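**Unit 7 — Plastic Bags in the Household and the Stockroom**
Course handout, HSK 431: Materials in Domestic and Small Commercial Storage
Cokdale Institute, Department of Household Studies

Students are expected to have read this handout before the practical session. The written exercise in section 6 is submitted at the start of the session that follows it. Samples are issued at the door of the Fusta Building workroom and must be returned to the same place.

## 1. Scope of the unit

The previous unit dealt with rigid containers: boxes, tubs, crates and jars. A rigid container has a shape of its own, and its capacity can be worked out with a ruler. The present unit concerns the plastic bag, which takes its shape from its contents, from the surface on which it rests, and from the way it was last handled.

Large bags are treated at greater length than small ones. They are used for bedding, out-of-season clothing, packing material, recycling and general waste, and they account for most of the storage faults recorded in the Diron inventory exercise earlier in the course. Paper sacks and woven bags are covered in Unit 8.

## 2. Terms used in this unit

**Film.** The thin sheet of plastic from which a bag is made. Most household bags are made of polyethylene film.

**Gauge.** The thickness of the film. Gauge is stated in different units by different suppliers, and students should copy the unit along with the figure whenever a label is quoted.

**Gusset.** A folded panel, usually at the side, that lets a flat bag open out to a greater depth.

**Seal.** The line along which two layers of film have been joined by heat. A bottom seal may be straight, or gathered into a star.

**Transparent, translucent, opaque.** A transparent film lets the contents be seen clearly. A translucent film lets light through but blurs what is behind it. An opaque film does neither. The three words are not interchangeable in written work. "See-through" is not accepted in the exercise.

**Crumple.** An irregular set of folds and creases left by handling. A crumple differs from a fold in that it follows no planned line.

## 3. Two kinds of film

Polyethylene film is sold in a low-density and a high-density form. Both are found in ordinary households, often in the same drawer.

| Property | Low-density film | High-density film |
|---|---|---|
| Feel | Soft, slightly waxy | Crisp, papery |
| Sound when handled | Quiet | Rustling |
| Stretch | Stretches before tearing | Stretches little |
| Usual appearance | Clear to milky | Milky to opaque |
| Common uses | Storage bags, heavy liners | Thin liners, produce bags |

The table is a guide only. Color, added pigment and thickness all change the appearance of a film, and identification by eye alone is unreliable. Feel and sound should be recorded whenever a sample can be handled. When only a photograph is available, the student should describe the film and leave the type blank.

### 3.1 White translucent film

White translucent bags deserve a separate note. A single layer lying directly against an object may show its general color and outline. Where the bag is creased, several layers overlap and the same film looks whiter and more solid. A student who judges the film only at its creases will tend to call it opaque.

The correct method is to find a flat single layer, hold it against a printed page, and then hold it 2 inches away from the page. The difference between the two readings is recorded in words. Print that is legible on contact and lost at a distance is the usual result for this class of film.

## 4. Why a crumpled bag is hard to assess

Three difficulties arise in the practical session each year.

The first is volume. Crumpled film traps air, and an empty bag that has been pushed into a corner may take up as much room as a filled one. Volume should not be used as evidence of contents. If the contents matter, the bag must be opened.

The second is the location of the opening. On a smooth bag the mouth is found at once. On a crumpled bag the hem, the seal and an ordinary crease look much alike, and students often pull at the sealed end. The edge should be followed between finger and thumb until two separate layers can be felt. Licking the fingers to part the layers is not permitted in the workroom.

The third is hidden damage. Small punctures sit inside folds and cannot be seen until the film is spread. A bag intended for bedding or clothing should be opened fully and held toward a window before it is used again. Pinholes show as bright points. Stretch marks show as pale bands and indicate that the film has thinned, even where it has not broken.

## 5. Handling and storage

### 5.1 Flattening

1. Clear a table and wipe it dry.
2. Lay the bag down with the sealed end away from the body.
3. Press from the sealed end toward the mouth, using the flat of the hand.
4. Turn the gussets inward, if the bag has them.
5. Fold in half lengthwise, and in half again.
6. Roll from the sealed end — loosely for thin film, more firmly for heavy film.

Creases will remain after flattening. They do no harm in themselves, and ironing is never to be attempted.

### 5.2 Keeping bags for reuse

The Cifuentes workroom method, adopted for this course, sorts bags by size first and by condition second. Large bags are rolled and stood upright in a box. Small bags are laid flat. A bag that has held food, soil or cleaning products goes into a separate box and is used only for waste. Bags should be kept out of direct sunlight, which makes many films brittle over time.

A full set for one workroom is 40 large bags. Any surplus is sent for film recycling where a collection point accepts it. Bags should not be placed in mixed household recycling unless local rules allow it — loose film can jam sorting equipment.

### 5.3 Safety

Large, thin bags are a suffocation hazard. They must not be left on the floor, on beds or within reach of children or pets. Bags on the workroom floor are also a slipping hazard and are to be picked up at once.

## 6. Written exercise (50 points)

Each student is issued one large bag, folded or crumpled as it comes from the box. Prepare a report of no more than two pages under the following headings.

- **Appearance as received.** Color, degree of translucency and state of the film, using the terms in section 2.
- **Handling.** Feel, sound, and the means by which the mouth was found.
- **Condition.** Punctures, stretch marks, weak seals. State the light in which the bag was inspected.
- **Recommendation.** Keep for clean storage, keep for waste, or recycle.

Observation and inference are to be kept in separate sentences. "The film is white and creased" is an observation. "The bag has been used before" is an inference and requires support. Marks are deducted where the two are run together, even if the inference later proves correct.

Reports may be handwritten. Drawings are welcome but receive no separate credit.

## 7. Reference plate

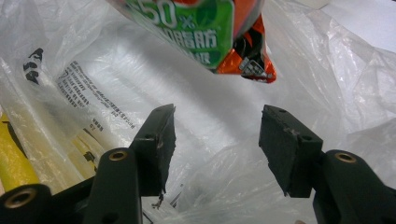
*Plate 7.1. Large bag of translucent white plastic, crumpled.*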